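Sealing a marble-patterned countertop before a kitchen opens to staff: how long should the area stay closed? 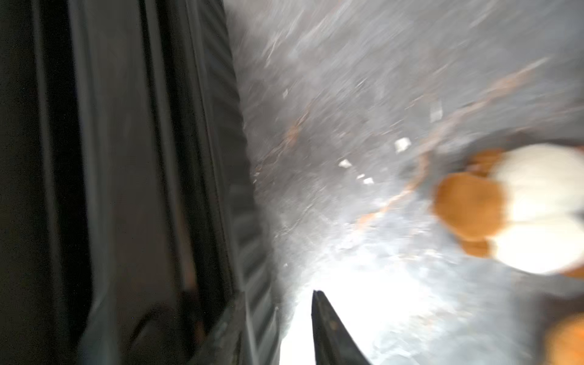 Background and details

Our organization manages the shared staff kitchen in a three-story office building. The counters were replaced in February as part of a larger renovation. The surface is gray with a marble pattern, and the paperwork left by the installer, Moroz Interiors, lists it as natural stone. No information on sealing was included, and the installer's office has not yet replied to our written request.

Facilities policy requires that any coating applied to a food preparation surface be recorded, with the product name, the date of application and the time at which the area was returned to use. We have a container of Fidorard stone sealer left over from the lobby floor. The label refers to a "light use" period and a "full cure" period but gives the second figure only for floors.

We would appreciate guidance on the following points.

Whether a new stone counter should be sealed by the building or whether this is normally done before delivery.

Whether a product purchased for a floor may be used where food is prepared.

How long the kitchen should remain closed. It serves 300 employees, and the lunch period begins at 11:30 a.m. A closure of more than one working day would require a notice to all departments and a temporary arrangement for the coffee machines.

Whether the backsplash, which is of the same material, should be treated at the same time.

The sink cutout is also a matter of concern. The exposed edge there has a noticeably rougher finish than the top, and our cleaning contractor has asked whether it needs separate treatment.

Posted by Plilus Facilities Desk
3 replies

Plilus Facilities Desk, it is recommended that you establish whether the counter has already been sealed before making any decision about closing the kitchen. Many stone counters are treated at the fabrication shop. A second application on a surface that cannot absorb it will leave a cloudy film, and removing that film takes considerably longer than the sealing itself.

A simple water test will provide the necessary information. Clean the counter with a mild dish soap, rinse it and allow it to dry overnight. Place a spoonful of plain water on the surface in an area that receives regular use, and repeat this near the sink and at one end. Leave the water undisturbed for 13 minutes, then blot it with a white cloth. If the stone beneath is darker than its surroundings, water has been absorbed and sealing is appropriate. If there is no change in color, the surface does not require treatment at this time. Please note that a dark patch will fade as it dries and should not be regarded as damage.

With respect to the floor product, the label should be considered the controlling document. If it does not state that the sealer is suitable for food preparation areas once cured, it should not be used in a kitchen. The manufacturer's data sheet may contain a statement that is absent from the label, and a copy should be kept with your maintenance records in either case.

Should sealing prove necessary, the usual procedure is as follows.

Remove all items from the counter, including appliances, and tape over the edges of any metal sink or fixture.

Apply the sealer in small sections with a lint-free cloth.

Allow it to stand for the period given on the label. Do not permit it to dry on the surface.

Wipe away all excess with a clean, dry cloth, changing cloths as they become damp.

Apply a second coat only if the label calls for one.

In our buildings the work is scheduled to begin after 4 p.m., and the kitchen is reopened for dry use the following morning. Signs are then posted asking staff to keep liquids off the counter until the full cure period has passed. Coffee machines are placed on a rolling cart in the corridor during that time. This arrangement has not required a departmental notice.

The rough edge at the sink should be sealed if the top is sealed. It will generally take up more product than a polished face, and it may be tested separately by holding a damp cloth against it and checking for a change in color.

Posted by Plalletti Building Services

Our office used a leftover floor sealer in a break room and there was an odor for 4 days. We would advise purchasing the correct product. The cost is minor in comparison with the number of complaints received. Windows should be kept open if the building permits it.

Posted by Second Floor Operations

The previous replies address the procedure adequately. Two further matters should be mentioned.

First, the word "marble" is applied both to the stone and to a pattern. Engineered stone, laminate and solid surface products are all sold with a marble pattern, and most of them should not be sealed at all. Paperwork from a large renovation does not always reflect substitutions made during the work. The underside of the counter, viewed from inside a sink cabinet, will frequently settle the question, as laminate is normally bonded to a wood-based panel that is visible from below. If doubt remains, a fabricator can identify the material during a short visit.

Second, the daily cleaning product should be reviewed. If the counter is in fact natural marble, vinegar, lemon-based sprays and most bathroom cleaners will etch it, and sealing does not prevent this. A sealer slows staining only. The cleaning contractor should be instructed in writing to use a neutral cleaner, and the same instruction should be posted inside the supply closet door.

The backsplash may be left untreated unless it is located behind a cooktop or is regularly splashed with oil or coffee. It can be subjected to the same check with a damp cloth.

Posted by Municipal Property Office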